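Zesetti label printers — FAQ

Questions we get most on the desktop and warehouse models. Can't find yours? Ring the Irkton office before 4pm.

Which model do I need?
Under 600 labels a day, the desktop one. Up to 3000, get the warehouse model. More than that, talk to us first, you'll want a spare printhead on the shelf.
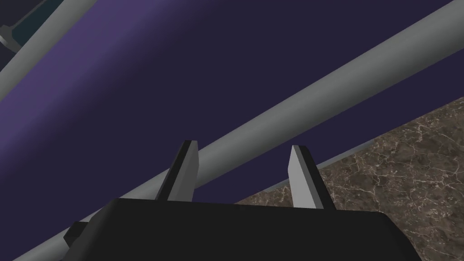
Do I need a ribbon?
Depends on the label. Direct thermal — no ribbon, fades in sunlight. Thermal transfer — ribbon, lasts for years. Parcels direct, shelf edges transfer.

Can I use other makes of label?
Yes. Mayrhofer rolls fit both models, so do Sosex ones if the core is the right size. Check the core before you order, we can't take opened boxes back.

Print is faint down one side. Faulty?
Usually dirt. Switch off, let the head cool, wipe along it with an alcohol pen. Still faint? Check the lid is latched both sides.
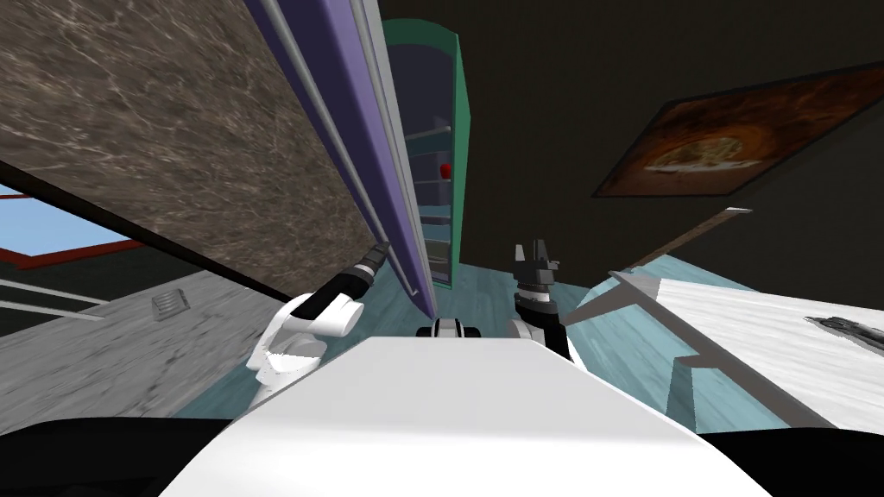
If that dosen't do it, turn the darkness up two steps and run a test label. Don't go straight to maximum, it wears the head out. White line in the same place every time means a dead dot, and that's a new head.

It skips a label every few prints
Wrong gap setting. Hold the feed button until the light flashes twice, then let go. It'll push out a few blanks and measure them. Do this every time you change label size.

How much is a new printhead?
£93 for the warehouse model. Fitting is £29 if you send it in, or do it yourself, two screws and a cable. 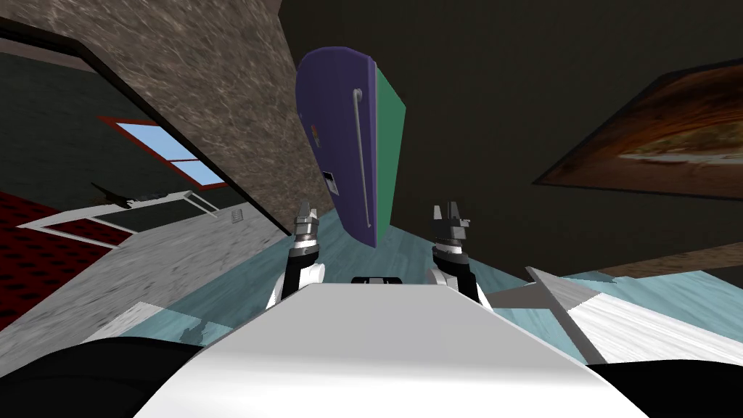
Liette Nguyen
Printer Support, Irkton office

Heads normaly go out same day if you order by noon. Have the serial number ready, it's on the underside. For repairs ask for Vernon Lapointe, and please take the roll out before you post the printer.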